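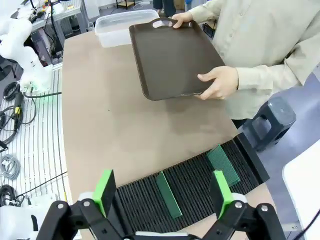
L'automatisation au poste de préparation : observations après neuf mois

Imprimer | Envoyer par e-mail

Mes fonctions chez Stollia m'ont conduite à suivre, depuis son lancement, le projet Falness, qui porte sur l'introduction d'un bras robotisé au poste de préparation des plateaux. Les lignes qui suivent n'engagent que moi. Elles prolongent le billet publié ici en août, dans lequel j'annonçais un retour d'expérience sur l'organisation du travail, la partie technique ayant été traitée ailleurs par des personnes plus qualifiées.

L'équipe concernée compte 14 personnes. Avant le projet, chacune assurait à tour de rôle la totalité des opérations : retrait des plaques, contrôle, mise en place sur le support rainuré, chargement du plateau, transfert vers l'étape suivante. La rotation s'effectuait toutes les deux heures. Elle avait été négociée de longue date et les agents y étaient attachés, y compris ceux qui se plaignaient de la monotonie de certaines tâches.

Répartition des tâches

Le principe retenu avec la société Egger, chargée de l'intégration, est celui d'un partage à la table. Le bras saisit et dépose les plaques ; l'opérateur conserve la manutention des plateaux et des bacs, le contrôle visuel et la décision d'interrompre le cycle. Cette répartition a fait l'objet de plusieurs versions. La première prévoyait que l'opérateur se tienne en retrait et n'intervienne qu'en cas d'alerte. Elle a été abandonnée à la demande de l'équipe, qui jugeait la surveillance passive plus fatigante que le travail lui-même. Je partage cette appréciation, ayant tenu le poste une matinée entière dans cette configuration.

Les chiffres méritent d'être donnés sans commentaire excessif. Le poste traitait 138 plateaux par période de travail avant l'essai ; il en traite 121 à ce jour. La baisse était attendue par la direction et figure dans le dossier d'investissement. Elle l'était moins par les agents, auxquels il avait été annoncé, à tort selon moi, que le rendement serait maintenu dès les premières semaines. Il a fallu près de neuf mois pour que cette question soit inscrite à l'ordre du jour d'une réunion d'équipe.

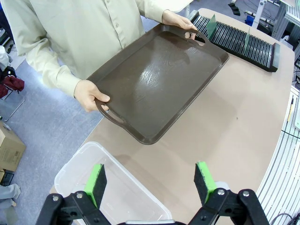 La question des gestes est celle qui m'a le plus occupée. Une opération partagée avec une machine modifie la posture, le rythme et jusqu'à la place des coudes, et les fiches de poste n'en disent rien. Notre fiche mentionnait le port du plateau en une seule ligne. Or, lorsque l'opérateur le présente incliné au-dessus de la table, une main dans chaque poignée découpée, tandis que les deux doigts à embouts verts de la pince sont ouverts en face de lui, il n'a plus de main libre. L'arrêt doit donc pouvoir être commandé autrement. Une pédale a été demandée ; Egger l'a chiffrée, et la décision appartient désormais au site.

Johanna Oberholzer, responsable de l'équipe du matin, a tenu pendant toute la période un cahier des interruptions. Je l'ai lu intégralement. On y trouve peu de pannes au sens strict, et beaucoup de moments d'attente : le bras attend le plateau, l'opérateur attend le bras. Elle note à la date de la troisième semaine que « l'on apprend à attendre au bon endroit ». Le cahier sera annexé au bilan, dans sa forme manuscrite.

Formation et reconnaissance

Sur le plan de la formation, deux journées avaient été prévues par agent. Elles ont porté pour l'essentiel sur la sécurité et le redémarrage du cycle. La lecture des messages d'erreur, rédigés en anglais, n'a été abordée que plus tard. Trois agents ont demandé un complément et l'ont obtenu sur le site de Merura, où un poste comparable est en service.

Aucun emploi n'a été supprimé dans le cadre du projet. Il convient toutefois de relever que la classification du poste est restée inchangée, alors que les agents assurent désormais le réglage quotidien des positions de dépose. J'ai transmis une note en ce sens au service du personnel. Elle propose un examen de la classification avant toute extension du dispositif à la seconde table.

La réponse n'est pas encore parvenue. Je la mentionnerai dans un prochain billet, avec le détail du nouveau plan de rotation.

Imprimer cet article
Envoyer cet article par e-mail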